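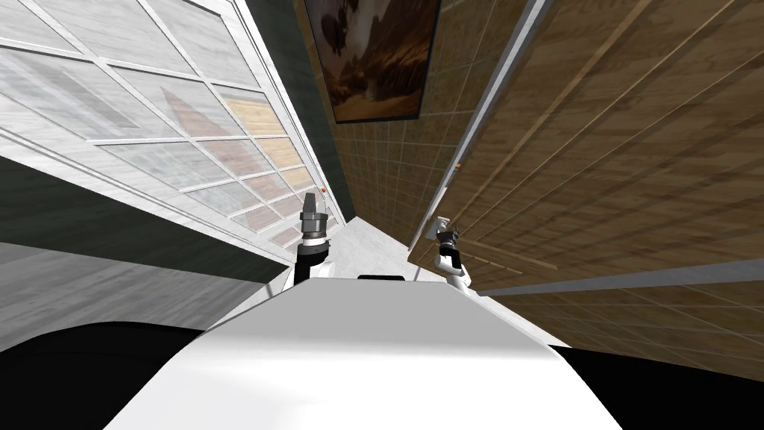

Rendering: robot with two arms in front of a corridor

Research Assistant in Crystallization Chemistry (Stutik project)

The Mthembu Laboratory in Mutcombe is looking for a research assistant to join the Stutik project. We study how small organic molecules come out of solution and form crystals, and why the same molecule sometimes gives one crystal form and sometimes another. This question is old, but it is still difficult, and it is important for everybody who makes medicines, pigments or food additives.

In our experiments we cool solutions slowly in small glass vials and record the temperature at which the first crystals appear. One series consists of 90 vials. The results are never the same two times, so we need many repeats and good statistics. Until now we have 1000 cooling curves in our database, and a part of them is not yet analyzed. Your first task will be to finish this analysis together with the doctoral students.

After this you will prepare your own series with mixed solvents, mostly water with ethanol or acetone. You will also measure powder samples by X-ray diffraction and Raman spectroscopy. The Raman instrument is in the Bumer building, ten minutes on foot from our laboratory, and it must be reserved in advance.

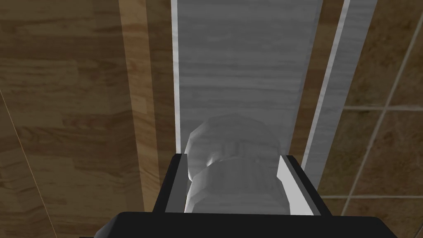 What we expect from you

You have a bachelor's or master's degree in chemistry, chemical engineering or a near subject. You can weigh a sample correctly and you keep a notebook which another person can read. Some experience with Python or R is welcome. If you have only used spreadsheets, please apply anyway and tell us about it in your letter.

Our working language is English. Most of us did not grow up with it, and we are patient with each other. Knowledge of crystallography is not required, but you should like to look into a microscope for a long time.

What we offer

The contract is full time and ends next year in June. It can be extended by 6 months if the funding is confirmed. You will have 28 days of paid vacation, your own desk and your own fume hood. Your name will be on the publications to which you contribute.

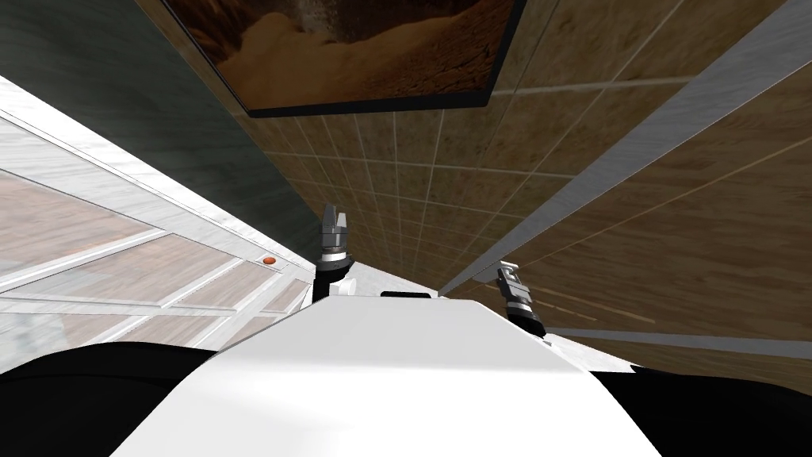

Rendering: white robot torso and its two silver grippers

How to apply

Please send one PDF file with a letter of one page, your CV and your degree certificate to the laboratory office. Photographs and reference letters are not needed at this step. We must receive your application by October 25, 2021. The interviews are held online and consist of a short talk about any experiment you did yourself, also one that failed, and a conversation with the group.
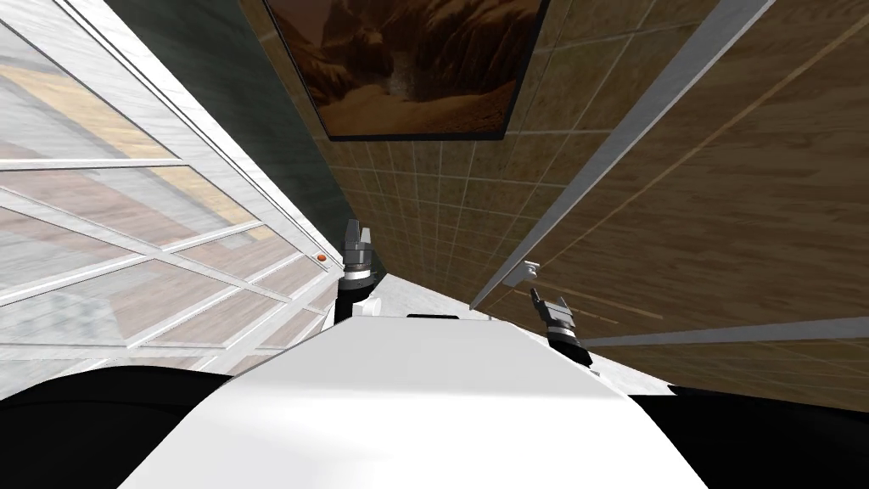 A former assistant wrote to us that the first weeks felt slow, with so many vials and so few crystals, and that we should say this openly in the advertisement. The same letter says that the diffraction training was the most useful part of the job, and that new people should ask for it early.

Questions about the position can be sent to the same office. We answer normally within a few working days.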